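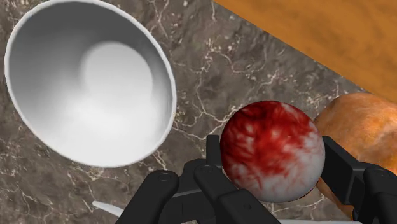 The **Flinstead grip-hold fault** was a software failure in Skostex, a control program for kitchen robots developed by the automation firm Bimance. The fault caused a robot's two-sided gripper to keep its fingers closed on an object after the program had recorded it as released. It was found in simulation during testing at the company's Flinstead office in November 2021 and was corrected the following month.

## Background

Bimance began work on Skostex as a program for sorting and moving food items on a counter. Most of its testing was done in rendered kitchens before any code was loaded onto a physical arm. A typical test called for the gripper to pick up a round item from a marble countertop and set it down in a large white bowl. Other food was often placed close to the target, so that the planner had to choose a grasp with little room on one side.

## The fault

In a batch of 181 simulated runs, 19 ended with the item still in the gripper while the log reported a completed placement. The arm then moved on to its next task. In several of these runs it tried to close on a second item with the first still between the fingers, and the motors were driven to their torque limit.

Reviewers first suspected the contact model, which had given trouble in earlier versions when a finger touched two objects at once. Changing the friction settings made no difference. The error was later traced to the release check. Skostex treated an object as released once the open command had been accepted, and did not compare the measured finger position with the commanded one. If a new grasp request arrived within 98 milliseconds, it replaced the open command before the fingers had moved.

## Safety concerns

The fault did not cause any injury. It was classed as a safety matter because the same release check was used by the hand-clear routine, which tells an operator that the gripper is open and can be approached. On a physical arm, the routine could have shown a clear signal with the fingers still under load. Whitlock, a test kitchen that had received an early copy of the program, was told to stop using the routine and to cut power before reaching into the work area.

## Correction

A revised version was issued on December 31, 2021. It requires a finger position reading before a release is recorded, and it holds back new grasp requests until that reading is received. The change added around 10 milliseconds to each placement. Bimance also added a test in which the grasp request is sent early on purpose – a case missing from the original test set.

The old release check remained in the program as an option for grippers without position sensors, with the hand-clear routine disabled.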